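Category: Workshop Visits / Robotics at Home

Two Arms and a Kitchen Towel

Lempi Halonen did not want to begin our talk with the robot. She wanted to begin with the table. It belonged to her aunt, it is heavier than it looks, and when she moved into the shared workshop on Keogh Street it took four people to carry it up the stairs. "I think I was more afraid for the table than for the arms," she told me. "Motors I can buy again."

The project has the name Histau. It is a pair of small arms that Halonen builds together with Gearóid Mac Giolla, who rents the bench by the window and repairs sewing machines for a living. The task they have chosen is to handle cloth: pick it up by a corner, fold it, put it down flat. I asked why they did not choose something easier, for example wooden blocks.

"Everybody starts with blocks," Mac Giolla said. "A block is the same block after you drop it. A cloth is a new object each time. I have worked with fabric for many years and I still make mistakes with it, so I was curious what a machine would do."

The first version had one arm only, and it could pull a cloth but could not fold it well. The second arm came in April of last year. Halonen had saved for it during the winter. She keeps a notebook with all the costs, and she let me read the total for both arms with motors, boards and power supplies: 1,499 dollars. The printed parts are not in this number, as Mac Giolla made them on his own printer and refuses to be paid.

The fingers have been the longest work. The first ones came from a plan Halonen found on a forum, and they were too thick at the end. They could not get under a hem. "With thick fingers you push the cloth away from you, and then you go after it, and you push it again," she said. She filed them by hand for two evenings before she gave up and drew a new shape.

Mac Giolla had a different opinion about where the problem was. For him it was the speed of closing. He talked about this for a long time, and he showed me with his own hand how a seamstress takes an edge: slowly at first, and quickly only when she feels both layers. The arms do not feel anything yet. They depend on the cameras at the wrists, so the light in the room is important, and a polished table is not the best choice for that.

"He says this about my table every week," Halonen said.

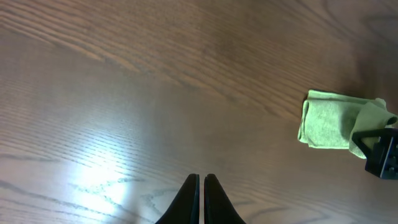
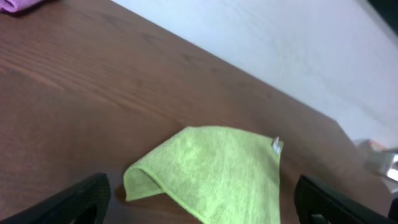 "We practice with the green one the most," she continued. "A color that is strong against brown wood is easier for the program to find. With a brown towel we had terrible results, and I should have guessed it." For the training she moves the arms herself with a pair of handles, again and again, and the program learns from these recordings. She says that her folding at home has become strange. She lifts the corner of a pillowcase and waits a moment, as if a motor had to catch up.

I asked how often the fold is good. Halonen was careful with her answer. On a good evening it is about three of every five tries, she said, but she does not trust good evenings. When they moved a lamp, the results went down, and they needed several days to understand the reason.

Mac Giolla would like to try a shirt next. Halonen is against it. She wants first to replace the cables at the elbow, which rub on the bracket, and to write down properly how the two arms agree on who lets go first. At the moment this part of the code has a comment from her that says only "do not touch."

The plans for the fingers will be shared when the drawings are clean. Sylvie Morin, who has the bench behind them, has already asked for a copy, as she wants to try them on paper bags.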